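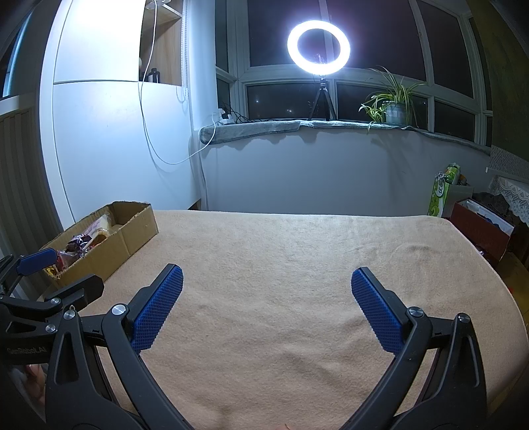 A reader of the Bravo pages asks whether a worn grip pad can be swapped without recalibrating the whole jaw, and says the Lernar setup sheet gives two different answers in two different sections. The sheet was out of date and has been corrected. The short answer is no for the opening range, yes for everything else. Details follow.

Bravo station: hand-held gripper setup and care

Which equipment does this page cover?

The pair of hand-held grippers used at the Bravo station. The fixed arms at Futura have their own page. Jaw geometry is different there and the numbers do not carry over.

Can I change one pad and leave the other?

No. Change both pads on the same gripper together. A new pad stands slightly higher than a worn one, and the closed position shifts to one side. The second gripper of the pair can keep its pads if they pass inspection.

How do I know a pad is worn?

Look at the raised bumps under a light held low and to the side. Flat patches show up as shiny spots. Also check the serrated edges, particularly toward the tip, where most thin wrappers are picked up. Replace the pads if a flat patch is wider than the tip of a pencil, or if an edge has started to lift from its black backing plate.

What is the service interval?

Pads last up to 2,000 open-close cycles at Bravo. Lernar keeps a count for each gripper on the status page. The longest-lived set so far reached 2,846, but it was used almost entirely on cardboard and cloth. Foil and stiff plastic shorten the interval, so inspect at the start of each shift regardless of the count.

How do I clean the blue pads?

Use a soft brush first, working along the rows of bumps. Then wipe with a lint-free cloth dampened with water and a drop of dish soap. Wipe again with plain water and let the pads air dry with the jaws open. Do not use alcohol, acetone or citrus cleaner. Fleece table covers shed, and the fibers collect between the bumps - brush more often when one is on the table.

Which screws should I check?

The silver pivot screws on the linkage of each jaw, beside the pad and at the top of the outer arm. Check the left jaw, then the right, and mark the sheet as you go. Each screw should be snug with no side play in the arm. If the arm drags when the trigger is released, the screw is too tight. Back it off an eighth of a turn and try again. Do not use permanent threadlocker.

Does the linkage need oil?

No. The pivots run dry. Oil picks up lint and carries it to the pads.

What do I do after new pads are fitted?

Reset the opening range in Lernar:

1. Open the jaws fully and hold for 3 seconds.
2. Close them with nothing between the pads and hold for 3 seconds.
3. Repeat both steps until 4 readings agree.
4. Save the range under the gripper's own label.

Tracking and timing settings are not affected by a pad change and should be left alone.

The closed reading drifts between attempts. What is wrong?

Usually lint under a pad edge or a loose pivot. Clean first, check the screws second. If the drift remains, squeeze the trigger slowly and watch whether both jaws start moving together. A jaw that starts late points to a bent link. Tag the gripper and take it out of use.

Can I swap left-hand and right-hand grippers?

Only if you also swap the labels in Lernar. The saved ranges belong to the individual gripper, so a swap without relabeling gives wrong opening values for both. The software does not warn you.

Does the room lighting matter?

Yes. Turn on the same lamps for every session and keep them in the same positions, in daylight and after dark. A ring light should not be moved once a session has started.

How should the grippers be stored?

Jaws half open, pads not touching, in the padded case. Pads left pressed together over a weekend take a set and the closed reading will be off until they recover.

Where do replacement parts come from?

Pads and screws are ordered through Hastier. Links are not stocked. Put the gripper label and the current cycle count on the order form - forms without the count are sent back.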